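Home | Contents | Previous chapter | Next chapter | Glossary | Index

Reading time: 6 minutes

Chapter 6
Showing the Robot What to Do

When a new worker comes to a packing table, the older worker seldom gives a speech. She takes a box, folds it, fills it, closes it, and pushes it along. After two or three boxes the new worker tries alone. Most of us learned to tie our shoes in the same way, with somebody's hands in front of us or over ours.

In the first five chapters of this book we told the robot what to do by writing numbers. We gave it positions, speeds and waiting times. For a machine that picks the same part from the same tray all day, this is a good method and we do not need to leave it. But already in the exercises of Chapter 5 you met its limits. The cup was turned a little, and the program failed. You added a rule for the turned cup, and then the cup stood behind a bottle. Each rule asked for another rule.

In this chapter we start from the other side. A person performs the task through the robot, the movements are stored, and from the stored movements we try to obtain a behavior that also works when the cup is not in its old place. One such performance is called a demonstration. The person who gives it is called the operator, or sometimes the teacher. I will mostly say operator, because in a school book the word teacher already has an owner.

6.1 Two ways to show

There are two common ways to give a demonstration, and we will use both.

The first is to guide by hand. The motors of the arm are set so that they hold the weight of the arm but do not resist a push. The operator takes the arm near the wrist and moves it through the task. The joint angles are stored while this happens. It is direct and needs no extra device. The operator feels when the gripper touches the table, and this feeling is worth much when the task includes pressing or sliding.

It has its costs. The operator stands beside the arm, so her hands and sleeves come into the view of any outside camera, and they will not be there later when the robot works alone. Heavy arms are also tiring. A student with short reach will unknowingly prefer paths near her own body, and the stored paths will carry this preference with them.

The second way is remote control, also called teleoperation. The operator holds some input device – a small copy of the arm, a handheld controller, or only a keyboard – and the robot follows. The operator can sit in the same room or far away, or the robot can be a simulated one, which exists only in the computer. In every case the commands pass through the same channel that the learned behavior will use later. This is its greatest advantage.

Its cost is in what the operator can feel and see. Simple input devices give back no force. If we also ask the operator to look only through the robot's camera, she must judge depth from a flat picture. Please do not think this is a small matter. People who drive the arm very well while looking at it directly can become slow and uncertain at the screen.

6.2 What the operator sees

A camera mounted near the hand of the robot moves together with the hand. The gripper stays at nearly the same place in the picture, and the world turns and slides behind it. This is the opposite of what we know from watching a machine from a chair, and it takes some practice.

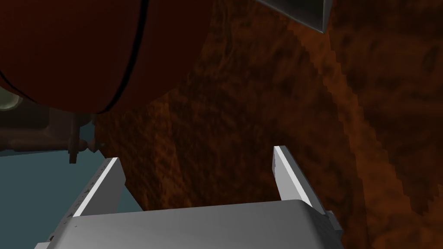 Last changed: June, by R. Loureiro

In a simulated view such as this one, the two open fingers are the best ruler you have. Their size in the picture hardly changes, so other things can be compared with them. The brown surface between the fingers tells much less. It is grainy and dark in patches, and it could be near or far. The large red shape at the upper left has a clear curve, and a curve helps, but one picture alone still does not give us its distance from the left finger.

The remedy is to move. If the camera goes a little to the side, near things shift a lot in the picture and far things shift only a little. This effect is called parallax. Experienced operators use it without thinking: before closing the gripper they make a small movement to the side and back. Keep in mind that such movements are stored too, and they become part of the demonstration. A behavior learned from them may make the same small movement, even if the learning program has no clear use for it.

Light is the second difficulty. When the scene is dim, the strongest white areas may be on the fingers themselves, and the eye goes there first. Look past them, into the darker places, before you decide on your approach.

6.3 What is stored

A demonstration is a list of moments. For each moment we store at least the following:

the camera pictures
the joint angles
the opening of the gripper
the command which the operator gave

The last item is often forgotten by beginners. The command and the resulting movement are not equal. The arm follows with a delay, and when a finger presses against something the arm may not reach the commanded position at all. If only the reached position is stored, the pressing is lost. My colleague Gergely Szabó had his class in Stakumcombe wipe a board with a cloth, first with the commands stored and then without them. In the second case the robot made beautiful wiping movements and left the chalk on the board.

We must also store the time of each item. Pictures and angles come from different sources, and they seldom arrive together. In the practice files for this course, called the Ercombe set, every line has its own time stamp. Each demonstration there is at most 800 moments long, and the shortest ones in the drawer task have 545. The difference comes mostly from hesitation before the grasp.

6.4 Good and less good demonstrations

A demonstration does not need to be elegant. It should be complete, it should reach the goal, and it should not contain long stops. When an operator stops to think, the robot receives many moments in which the correct action is to do nothing. Later it may stand still at the same place and never leave it, because the picture does not change and the stored answer to that picture was to wait.

On the other hand, do not throw away every demonstration with a mistake. Suppose the gripper misses the handle, opens, goes back and takes it properly. This is valuable. It shows the way back from a bad position, and a robot that has seen only perfect grasps has no idea what to do after a poor one. Keep such cases and mark them in the notes column.

Try also to vary the start. If the arm always begins at the same point, then the behavior will know one road only. We return to this in Section 6.6.

Before you continue

Choose a task you do every morning with 2 hands, for example opening a jar. Do it slowly and write down each moment when you looked away from your hands. Then write which of these looks a camera on the wrist could replace, and which it could not. Bring the page to the practice hour – we will need it when we place the second camera.

Reader comments

Antunes
In 6.1 you say hand guiding needs no extra device. On our arm there is an enabling button which must be held all the time, so one hand is always busy. Maybe a footnote?

R. Loureiro
Thank you, this is correct for many arms. I will add it to 6.1.

bristham_lab
We tried the side movement before closing the gripper and my grasps got better, but now the trained robot wiggles before everything, including when it lets go. Is this covered later?

R. Loureiro
Yes, in Section 6.6. Until then try to record half of your demonstrations without it and compare.

M.
Small typo in the glossary, "teleopration".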